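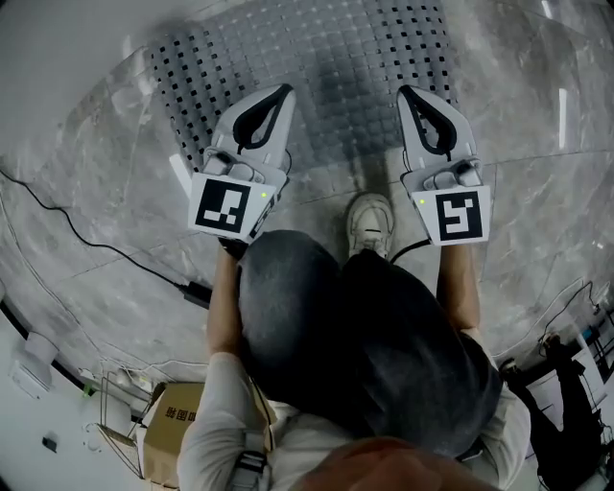

How often should you clean a rubber mat on a tiled floor?
Once a fortnight for the top, and lift it to do the tiles underneath once a month. More in wet weather.

What you need
Bucket, warm water, squirt of washing-up liquid
Stiff brush
Old toothbrush for the holes
Two dry towels
Vacuum or broom

Before you start
Unplug anything trailing near the mat and move the lead right off the floor. Shoes with grip. Wet tile is slippy.

Steps
1. Vacuum the top, both directions. Grit sits in the pattern and one pass misses it.
2. Roll the mat up -- don't fold, it creases -- and take it outside. Shake. Bang it on a wall if you've got one handy.
3. Sweep where it was. There will be a square of dust in there for every hole.
4. Mop the tiles with plain warm water. Marble-pattern ones hide the dirt so do it anyway. Leave to dry.
5. Lay the mat flat outside and scrub with the soapy water. Toothbrush in the holes if they're clogged. Boring, put the radio on.
6. Rinse till it stops foaming. Soap left behind makes rubber slidey.
7. Hang it over a rail, underside out. Ours took over 11 hours in August, longer now.
8. Towel the back, then put it down. Not before the floor is propely dry.

Edges curling?
Lay it upside down overnight with books on the corners. Still curling after 2 goes, get a new one.

Don't use
Bleach, white spirit, furniture polish. Polish is the worst, I did it once and nearly went over.

Updated October 29, 2024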